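Refinishing a pale timber desktop — oil or waterbased poly?

dbegum
Picked up a second-hand desk from a clearance in Nakbridge. Light wooden top, rounded corners, finish unknown. The seller called it solid. I want to recoat it before it goes back into daily use. Grain runs lengthwise and is low contrast. I'd like to keep the colour as is, so no ambering.
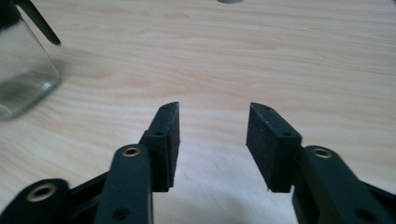

Current plan is 240 grit by hand along the grain, vacuum, then two coats of waterbased poly. The alternative is hardwax oil. Has anyone used the Bemum one on a pale top?

R_Chowdhury
Check for veneer first. If it is veneered, 240 is fine by hand but keep any machine off the edges. Most face veneers leave you very little to work with.

domnica.i
Disagree on poly. A desktop gets forearm wear along the front edge and film finishes go patchy there. Oil can be spot repaired in ten minutes. I've had Bemum on a birch top since October and the colour shift is slight.

R_Chowdhury
Slight on birch is still a shift. OP said no ambering. Waterbased, satin, thin coats, and de-nib between them with something finer than 240.

dbegum
Veneer check is the sticking point. End grain should show at the short edges but they are lipped, so I can't tell from there.
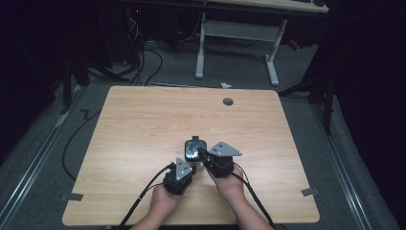 Any cut-out that goes right through the top will give you a cross-section without touching the lipping. Pull the insert, put a torch on the wall of the hole and look for a glue line near the surface. The round dark grey grommet cover towards the far right is where I'll start. If the core turns out to be particleboard I'll seal the raw wall of the hole while it's open.

lparedes
Good spot to check. Mask the rim before you seal it — drips on a pale top are a pain to sand out.

domnica.i
Do a test patch on the underside too, one of each product, 40 mm squares. Leave both overnight and compare in daylight. Then we can stop arguing about birch.

R_Chowdhury
The underside may not be the same veneer as the face, or the same finish. The patch tells you about the product and very little about the colour.

dbegum
Noted. Will do the hole first, then patches, and post what I find.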